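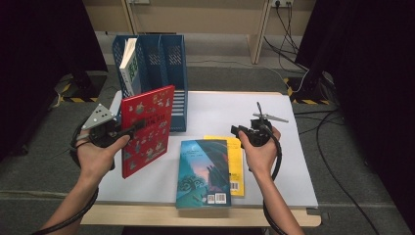

The red book, on the table with the white paper.

Thursday, November 13, 2025

Alumni weekend is nine days off and I am, by a vote I missed, in charge of the memorial scholarship dinner. Anil Nambiar called at lunch to say we have 44 yeses and a room at Pukesholm that seats 40. He suggested some of the brothers could stand. I reminded him of their average age.

The fund is at $2,760, up from $2,000 in October, most of that from Gangadharan, who wrote one large check and then wrote again to ask if he could pick the dessert. He can. For that money he can pick the tablecloths.

Spent the evening on my remarks. I lived down the hall from Eino Ruotsalainen for two years and I have seven stories about him, of which two can be told in front of his sister. One is the canoe. Everyone already knows the canoe, and everyone tells it with himself in the stern. I was in the stern.

Jayanthi read my draft and said it was mostly about me. Cut a page. Read it again and it was still mostly about me, only shorter, so I had some toast.

Parvathi Rajan wants a slideshow. I have one good picture of Eino from those days and he's asleep in it, in a chair that belonged to the college. She says use it.

Need to call Pukesholm in the morning about the bigger room, and find out if my gray suit still closes. Anil is bringing the old house banner, or the half of it he has. Rain all day. Bed by eleven.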